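Chapter Four
Where the Tools Rest

I taught brush and pen work for years before I thought to teach the table. My first group at Morkbridge got paper, ink, a page of strokes to copy and my best wishes, and by the first break half of them had a gray thumbprint somewhere on the sheet. I blamed their hands. Then I sat down at one of their places, tried to do the exercise myself, and had to put my pen down in the middle of a word with no idea where to put it. It rolled. I caught it with my sleeve, and the sleeve is a story I'll spare you!

So this chapter is about the bit of tabletop next to your page, the part that holds whatever your hand isn't holding. You'll need a slim pen or brush, something for it to lean on, something soft underneath, and perhaps a stand. You can do all the exercises at a kitchen table, and I'd rather you did, because that's where you'll be working once the course is over (mine has a burn mark from a fondue pot, and I still use it every day). 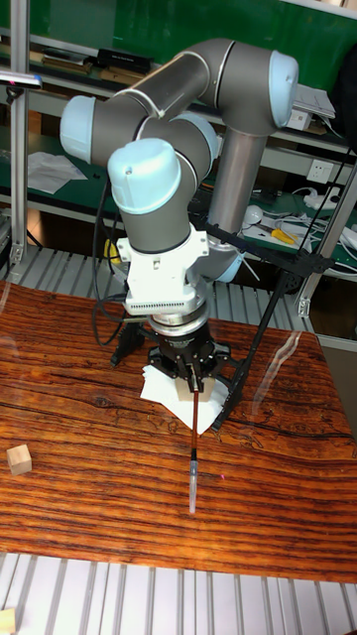
Start with the soft layer. I like plain white tissue or thin paper, and I crumple it first. A flat sheet slides about every time your wrist brushes it, and a crumpled one grips a little and gives a drop somewhere to go. Gerardo Bianchini, who shared the room at Morkbridge with me for two winters, folded his into perfect quarters and changed it every hour. Lovely to look at. I go through a pack of 50 in a month and don't fold any of them.

Next comes the block. Mine is an offcut, a stubby little cube of wood with the corners rubbed down, and I've been asked where I bought it more often than I've been asked about my lettering. Any small block will do if it's heavy enough that a pen leaning on it won't push it away. Unpainted wood is nice because it isn't slippery. Glass paperweights look wonderful and are hopeless, and I say that as the owner of a Cenano one that now holds down my bills. 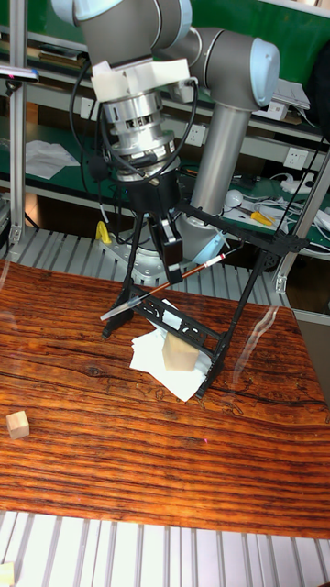
Now, which way should the tool lie? Students ask me this in the first hour and again in the last. Lying flat is steady, and for a dry pencil it's all you need. With a loaded brush, I want the tip clear of the table, and I want the handle turned toward my writing hand so I can pick it up without looking. With a capped pen you can please yourself. If you're left-handed, swap everything over – block, tissue, stand, the lot – and ignore any drawing in this book that shows it the other way around.

Try this before reading on. Set up your table, close your eyes, put the pen down and pick it up again. Do it slowly until your hand stops hunting. Then move the block a finger's width and do it again. It feels silly, and it's the quickest way I know to find out that your block is too far back. 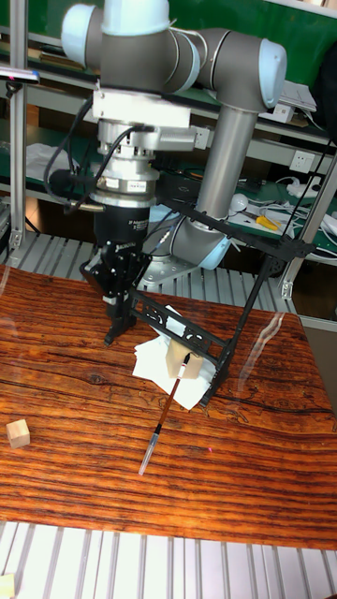
Leaning is my favorite way to park a pen in the middle of a job. You get a handle that's already lifted for your fingers, and you don't have to reach into a tray. The upper end goes against the block and the lower end comes to rest on the table, which is how the slim brown one lies here, with its clear tip down on the bare wood and the crumpled paper left behind under the block. For a dry tip that's fine. With anything wet I'd pull a corner of the paper forward first, especially on a glossy striped top like this one, where a small brown spot can hide in the grain until your cuff finds it.

That brings me to stands. I resisted them for ages. They seemed like a thing you buy when you'd like to be working but aren't, and the first one I owned, a Skov, cost me 62 and tipped over if I sneezed. I've come around, mostly to the open metal kind with thin legs. You can tuck tissue underneath and keep the block inside the legs, and the whole arrangement takes up hardly more room than a saucer.

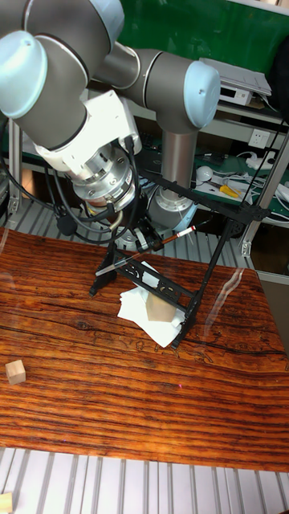 Ragnheiður Zoëga wrote to me after the last edition that I'd been far too kind to stands, and that a brush laid across a top bar will always find its way to the floor if there's a cat in the house. She uses two blocks and a folded rag. I tried it for a week and I admit it's very good, though the rag has to be cotton.

You'll meet both arrangements in the exercises. Section 4.1 begins with the block on its own and a dry pen, so leave the ink closed for now and clear a space beside your writing hand.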